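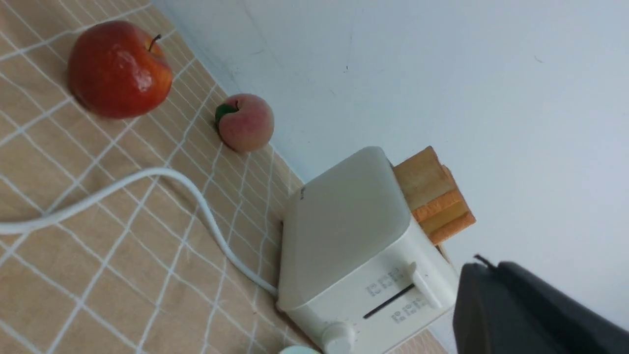 Breakfast table back at Chambi Hall from Sunday

Free toast, fruit and tea return to Chambi Hall this Sunday, 26th July, doors at 7 in the morning. First time since February, when the kitchen was shut for the rewiring. No booking. Just turn up.

The breakfast used to run out of the back kitchen. Not any more. It moves to the small side room on Plolon Street, tables along the wall, fruit and toaster on the same cloth so people can help themselves without queueing at a hatch. Anyone who remembers the old hatch will be pleased.

"We kept it simple on purpose," said Fitriani Rondonuwu, who has taken over the morning rota. "Bread, fruit, something hot to drink. Last year we tried to do eggs as well and half the people went home before they got one."

On the menu, if you can call it that: white and brown toast, butter, marmalade, jam, apples, peaches while they last, tea, instant coffee. Porridge is off until the autumn, the big pan has gone and a replacement hasn't been found. Anyone with a large pan they don't want, please ring the hall.

Peaches are a new thing. Apples have always been there and always will be, but the greengrocer on Aker Road has offered a tray of stone fruit each week through the summer and the hall said yes straight away. Expect them to go early. Plums after that, then pears, depending what comes in.

The toaster takes two slices. That is the one complaint so far, and it came up more than once at the tryout morning a fortnight ago. With a full room it means a wait, and a bit of a huddle at the wall end of the table. A second one is wanted, working order, plug on, lead long enough to reach across a table. Four-slice would be lovely. It will be checked before it goes anywhere near the bread so please don't be offended when somebody takes it away with a screwdriver.

On the subject of leads. The sockets in the side room are low down and there are not many of them, so the kettle stays in the kitchen and tea comes through in pots. Please don't unplug the toaster to charge a phone. It happened at the tryout. There's a double socket by the coat pegs for phones, help yourself.

Regulars will notice the tablecloths. The old plastic ones were cracking at the folds and went in the skip with the lino. The checked one, beige with white lines, was the first to go down and got a good reception, though opinion was split on whether it will survive the marmalade. More are being run up in the same sort of plain colours. They will be going home with whoever is on the rota to be washed, so if you spill something, say so, it comes out easier on the day.

The room itself has been painted, pale, nothing exciting, and the noticeboard is back up though not in the same place. Lost property is underneath it. There are 3 single gloves and a very nice umbrella from before the closure, all of which will go to the charity shop at the end of the summer if they are not claimed.

Some history for newer readers. The breakfast began as a one-off after a cold snap, when the hall opened early for people whose heating had gone off. Bread from the freezer, a box of apples somebody had in the car. People asked if it was on the next week and it was, and the one after. It moved to Sundays when the playgroup took the Saturday slot. At its busiest before the closure it was getting through 256 slices in a morning, which is a number the hall knows only becuase the bread is delivered in counted trays and the empties have to be signed for.

Nobody is expecting that straight off. The tryout was quiet, mostly families from the flats and the early walkers, and there was bread left over at the end. It went home with people in carrier bags. Bring one on Sunday just in case.

Money. It stays free. There's a tin by the door for anyone who wants to put something in, nobody stands over it. The hall has put by £100 towards bread and butter to get through the first stretch, and the fruit is a gift, so for now the main cost is tea. Donations of teabags, marmalade (unopened please) and kitchen roll can be left at the hall on any weekday morning, not on the step overnight - foxes.

Gluten-free bread is available but ask first. It has been kept away from the shared toaster and is done under the grill in the kitchen, on its own tray, so give it a few minutes. Same goes for anyone with a nut allergy, have a word when you come in and you will be shown what is what. No nut spreads on the tables at all, and please don't bring your own.

Getting there: use the Plolon Street door, not the main one, which will be locked untill the later session. Ramp on the left. The bell works now. Buggies can go in the corridor but keep the fire door clear. Parking is the usual, i.e. not much, and the road outside is narrow with the works still on, so walk if you can. Bikes against the railings.

Breakfast finishes at half past nine sharp, as the choir need the room and they like to have the chairs out in good time. A hand with stacking is always welcome. So is a hand at the other end, laying up from half past six - cloths down, fruit washed, butter out of the fridge so it will spread. Fitriani Rondonuwu has the list, or write your name on the sheet on the noticeboard. Under-16s can help if an adult is with them, but not on the hot drinks.

Leftover fruit will be put out in a box by the Plolon Street door after the choir has gone. Take what you like, leave the box.

The hall says the breakfast will run every Sunday through August and then be looked at again. If the numbers hold it carries on into the autumn, with the porridge if a pan can be found. If the boiler plays up, as it has done, there will be a note on the door.

Correction to last week's piece: the quiz night is in the main hall, not the side room. Start time was right.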